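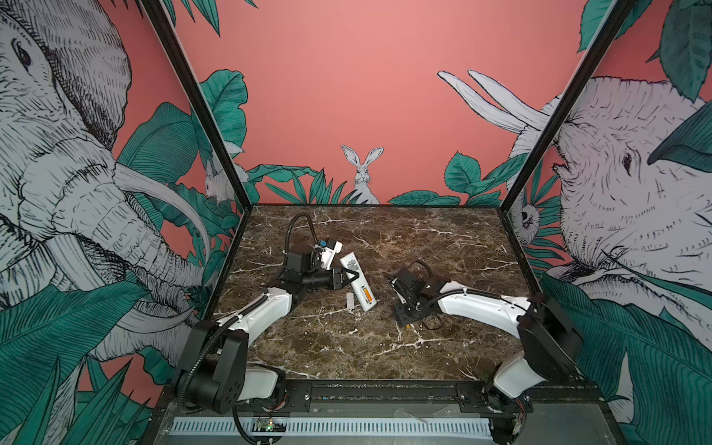 Susness
Contributing editor, robot workcells

The Flostitz cell is a tabletop workcell with two robot arms, used for handling small household objects. It is named after the town where the first one was assembled. The cell is maintained under a service plan called Sin, which covers setup, daily checks and minor repairs. One of its standard tasks is battery work on a remote control.

Layout

Both arms are bolted to a black aluminum rail that runs along the front edge of the table. The bases sit near the two front corners, and the white links arch inward so that the grippers can meet over the middle of the tabletop. Cables follow the arms in black corrugated conduit. The tabletop is dark brown marble with pale veins, enclosed on three sides by walls with printed jungle artwork on a coral pink ground. Black metal posts carry the walls.

A long white vented strip lies in front of the rail. Small circuit boards with indicator lights are placed near the bases, where they can be read without reaching into the cell.

Setup

The rail is fixed first and the arms second. Each base is set loosely in its slotted brackets, squared against the rail and then tightened. The left and right arms are kept at the same distance from their corners, as the motion files assume a mirrored layout. A base that has been moved has to be measured again before any file is run.

Cables are routed with the arm stretched to its full reach. Enough slack is left at the gripper for the last joint to turn both ways, and the loop is then checked at the folded position, where it is most likely to catch on a bracket.

Each arm has its own settings file. The left arm is number 536 and the right arm is number 606. Swapping the two files is the most common setup fault. It shows up as an arm that starts toward its home position from the wrong side.

The battery task

A remote control is placed near the middle of the table, within reach of both grippers. One arm holds the body while the other works on the cover and the battery. Parts that have been set down are left flat on the marble, away from the front rail. 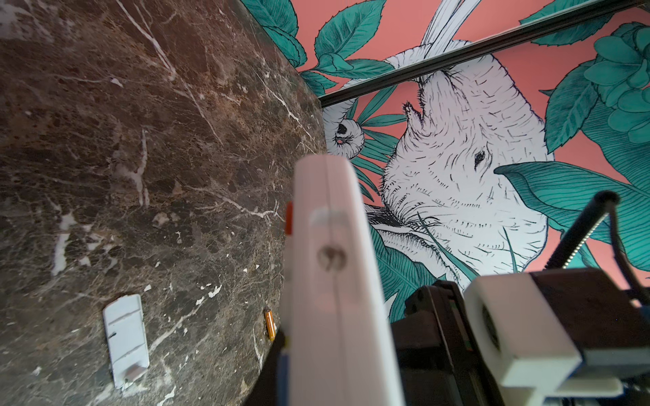
Photo: Flaltetti workshop archive

The small camera at the gripper gives a close view of the parts at table level. A gripper finger fills much of this view, with a small white plastic piece and a slim amber-orange object like a battery on the marble beyond it. The polished stone can throw pale reflections, and exposure is set with the room lights on.

Routine care

Fingers are wiped with a dry cloth at the start of each shift. The bracket screws are checked by hand every Thursday and after any contact with the tabletop. The full home-position check is done after 100 runs, or sooner if the grippers no longer line up over the center.

Scraps of tape used to mark positions should be lifted from the marble when a task changes. Old marks have been mistaken for current ones.

Repairs

Finger replacement takes 2 screws on each side and does not require removing the gripper. The arm is powered down and supported before work begins. A damaged conduit is replaced as a full length, and the joint below it is inspected for rubbed insulation. After either repair, the arm is run at low speed with the table clear, and then once more with the remote in place.

See also: Parallel gripper; Wrist camera; Workcell enclosure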